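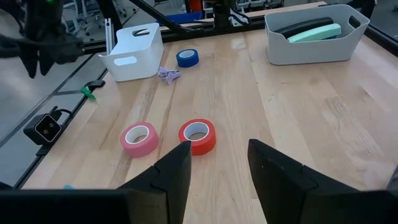 Beta readers wanted for a children's history novel

I'm looking for a handful of readers aged ten to fourteen, plus one or two grown-ups who work with that age group, to read my new book before it goes off to Gedmont in February.

It's called The Salt Road to Drustel, and it's about two sisters who walk a stolen mule across a mountain pass in winter to pay off their father's debt. I've been at it for longer than I'd like to admit (my first notes are on the back of a gas bill from a house I no longer live in!) and I've reached the point where I can't tell the good chapters from the bad ones.

What I'd ask you to do

Read the whole thing, which comes to 200 pages in fairly big type, and scribble on it. I send it out printed, with a wide margin, because everybody I've tried it on writes better notes in pencil. Tell me where you got bored. Tell me where you skipped — I promise I won't sulk. There's a long bit about cheese in the middle that my editor, Mylene Agbayani, wants out and I want in, so I'd love to hear what you make of it.

After that there's one phone or video chat with me, half an hour or so, with a parent or teacher sitting in if you're under sixteen.

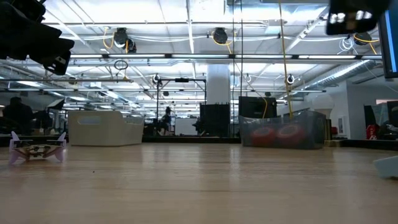 Who I'm after

Mostly keen readers, but I'd be very glad of one or two who aren't. You don't need to know any history. If you're a teacher or a school librarian and want to read it with a group, I can manage 2 groups this time, and I'll happily come and talk to them about how I do my research.

What you get

Not money, I'm afraid. You'll get a signed copy when it's out, your name in the thank-yous at the back (first name only for children), and a book token from me.

How to put your name down

Write me a short letter or email, care of Cheema Books, saying how old you are and the last book you gave up on, and why. If you're under sixteen, please get a parent or carer to sign it or send it for you. I'll reply to everyone, though I'm slow — give me a fortnight.

Stepan Tkachenko
December 2021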